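Pipes, tees and a slow Sunday in the laundry

I finally got stuck into the plumbing jobs I've been putting off since May, starting with the white plastic tee and its upright. 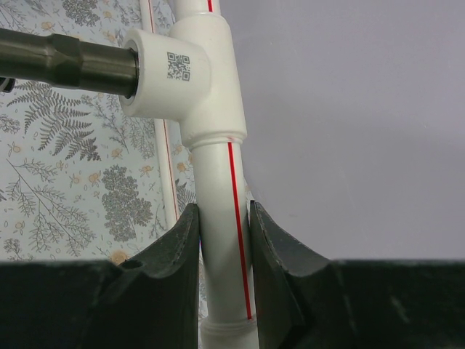

Lining things up

The thin red stripe is my favourite part of the whole business. With one on the pipe above the tee and another on the length below, I can tell at a glance if anything has twisted (and in our house, something always has!). Dad taught me to mark pipe like that and I've never found a better way.

I picked up the rest of the fittings at Hovland, plus a few spare couplings, and came home 4 dollars under budget, so I bought myself a vanilla slice. Next up is the bit behind the trough, once I've found my good torch.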